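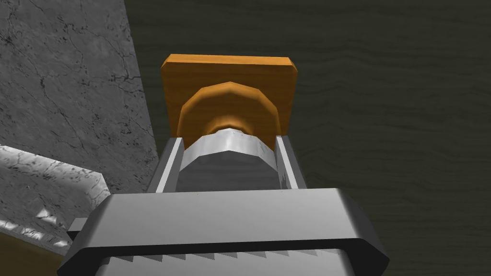 *Figure 2. Simulator view: open fingers on either side of the metal shaft, orange knob above.*

### Running the Handle Demonstration for Visitors

1. Start the Omley simulator and load the handle task.
2. Confirm that both gripper fingers are open before visitors enter.
3. Admit no more than 20 visitors per session.
4. Select **Run**. Do not change the view while the task is in progress.
5. Select **Reset** before the next group is seated.

**Note:** Questions about the Wurkaven open day should be directed to Cherry Mae Pangilinan.

**Caution:** Visitors may not operate the control station unless Dexter Samonte is present.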